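Apr 17, 2020 | Posted by Diệp
Filed under: Course Notes > Robot Learning

Handout 9: Grasping from a cluttered bin, or why success rates lie

Last time we trained a grasp scorer on data a robot gathered by itself. You show the network a view of the bin and a candidate grasp, it returns a number, and the arm goes where the number is highest. The method is simple enough to fit on a napkin. Most of the trouble is in what you put in the bin.

Our running case is the Griltum set: 1,266 grasp attempts logged in February, of which 600 were held out for testing. On those 600 the scorer called the outcome correctly 592 times. Please do not get excited. Before you copy that figure into your homework, ask how many of the attempts were easy.

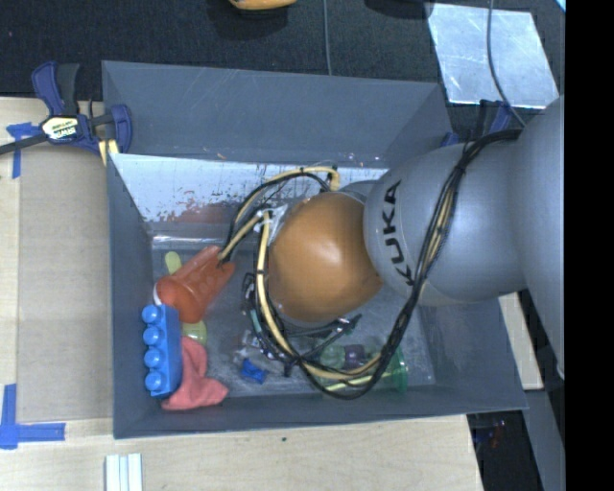 Gistlow Robot Learning Group

Hard cases come in families. Translucent cups are bad for depth sensors, which tend to report the floor behind them with great confidence. Crumpled cloth has no fixed shape, so a grasp that misses by an inch may still come up with a fistful. A toy block is rigid and polite until it stands against a wall and leaves no room for a finger. Then there is the arm itself, which hides part of the bin, and its cables, which hide more. If your camera is fixed, plan the grasp before the arm moves in.

A word on labels. "Success" in the Griltum logs means the gripper was not fully closed after the lift. A finger jammed on a fold of cloth counts. So does holding two things when you asked for one. The network learned this definition beautifully.

For next session: read the Zadley notes on sampling grasps near walls. Then split the held-out attempts by object type and report each rate by itself. If every type scores the same, check your code first.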